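Checking a Clamp-On Flow Sensor Against a Bucket
Student project report, 2026-08-06

1. Why we did this

The Mornov clamp-on sensor is sold as a fit-and-forget way to measure water flow without cutting the pipe. The data sheet promises readings within 2 percent of true flow. We doubted that, mostly because the sheet never says what pipe, what temperature or how much straight run it assumes.

2. Setup

Water came from a header tank through a Tuncer valve, past the sensor and into a bucket on a scale. Readings were saved with the Dreneo logger at its default settings. We took 1578 readings over 9 runs. The straight run ahead of the sensor was 40 pipe diameters, which is generous, and more than most real plant rooms would allow.

The pipework was ordinary plastic with push-on fittings. 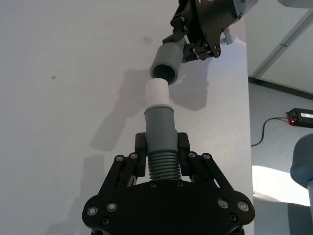
3. Results

At high flow the sensor agreed well with the bucket. At low flow it read high in every run, and the error was well outside the claimed figure. Averaging made the trace look smoother but left the offset where it was.

4. Doubts about our own work

The scale was last checked in November, and we had only one sensor. A second unit might behave better or worse. Skakodico publishes a correction table for low flow, but it gives no test conditions, so we left it out.

5. Next

Repeat the low-flow runs with a freshly checked scale and a shorter straight run.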